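Wire Loop Gallery: Collecting Examples in Simulation

Project Plendus, work notes and pictures
Updated in March

On this page we keep the pictures from our wire loop task. Many people know this game from school fairs: you hold a ring on a handle and move it along a bent wire, and the ring must not touch. We give the same game to a simulated arm, and we record the movements so that a learning system can study them later.

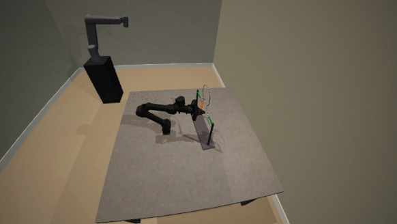

The game is useful for us because the rule is very simple and the movement is not. A person understands in a few seconds what a good run is. For the arm it is necessary to turn the wrist at the right moment, and this moment depends on the shape of the wire. If the wire goes up steeply and then curls over, the ring must follow the direction of the wire and also stay centered on it. Our first scripts could do one of these things well, but seldom both together.

How we collect

Each example is one attempt, from the first movement of the ring until the end of the wire or the first touch. We save the joint positions, the position of the ring, the shape of the wire and the moment of contact, if there was one. The pictures are saved also, but at a lower rate, so that the files do not become too heavy.

Half of our attempts are driven by a person with a hand controller. The other half come from a planner which we call Emitz. The planner is smooth and a little boring. The human attempts have small corrections in them, and we found that the learning system needs to see these corrections. When it was trained only on the planner, it did not know what to do after a small mistake.

What we have until now

The set contains 1,185 attempts at this time. Of these, over 100 ended with a touch, and we keep them in a separate folder with their own labels. In the beginning we deleted such attempts. I regret this a little, as they would be helpful today for teaching the system where the danger is.

We use 30 wire shapes. Some are low and wide, others are tall and narrow. The tall ones take more time, and the operators ask for a pause after them. We now mix the shapes in each session so that the same person does not receive all the difficult ones on a Friday afternoon.

Small things we learned

The light in the simulation should change between attempts. With one fixed light, the system paid too much attention to the shadows on the table.

The wire is very thin in the pictures. At low resolution parts of it can disappear, so please check your camera settings in Irix before you start a long session.

Please do not rename the folders by hand. The index is built from the names, and it took me 2 days to repair it the last time.

Next pictures

We will add the new wire shapes to this gallery when their recordings are checked. Questions about the format of the files can be sent through the contact form of the Plendus page. I read the messages in the morning and try to answer on the same day.

Text and pictures: Đoàn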